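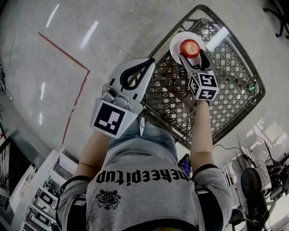 Fig. 1. Apple and plate, woven-top table.

Handout 11: Clearing and resetting a shared room
Notes by Tzu-hsuan Wan, from Kári Bjarnason's session. Rorley short course, 2021-08-05

Reading for this one: Tidow, the chapter on surfaces. Grolbridge notes can wait.

1. Table first

Food off before anything else. Fruit, then plate, then crumbs. Don't carry a plate with round fruit on it across the room, it rolls. Apple by itself, set it down, go back for the plate.

Round fruit: take it round the middle, widest part. Not by the stalk. Lift straight up till it clears the rim, then move sideways. Most drops happen at the rim (Kári was firm on this, he said it twice).

Woven or lattice tops:
- small things stand badly on the gaps. Put them on a plate or tray
- crumbs go through. So the floor underneath gets swept AFTER the table, never before
- wipe along the strips, not accross
- damp cloth, well wrung. Soft brush for the corners of the weave

Plate near the far side = walk round to it. Leaning over is fine once, not for a whole evening's clearing.

2. Chairs

Look at the route before picking up. Cables on floor, bags, other people. Then lift.

Upholstered: hold by the frame if you can find it, cloth stretches. Loose cushion comes off and travels separately, or goes on last. Two hands always. Bend the knees, chair close to the body.

Office chairs: roll, don't lift. Turn them all to face the same way when parked, takes up less space. Keep clear of shelf fronts and cabinet doors, you will want those open in part 3.

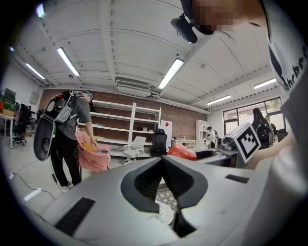
Fig. 2. Moving the pink chair; shelving and office chairs at the back.

Width of a walkway: 800 mm clear, course rule. Østergaard sheet has the chair seat at 452 mm high, use that for the drawing exercise, don't measure your own.

3. Shelves

Open shelving shows everything so less is better. Heavy low. Small items grouped on one shelf, otherwise they spread out over all of them and the unit looks messy with hardly anything on it. Leave a shelf free for things on their way somewhere else.

Cabinet: anything with loose bits, leads, tape. Keep signs on the front uncovered.

4. Order, short version

food - plate - table top - chairs out - floor - chairs back - shelves

Asked in class: can chairs go before the table? Yes if two of you, one each. On your own no.

To do for next time
Draw your own room from above, mark the walkway, mark where each chair parks. One side of paper. Time yourself on the full reset, more than 14 minutes and you write down were it went slow. The July sheets are still in the tray if you havent got yours back.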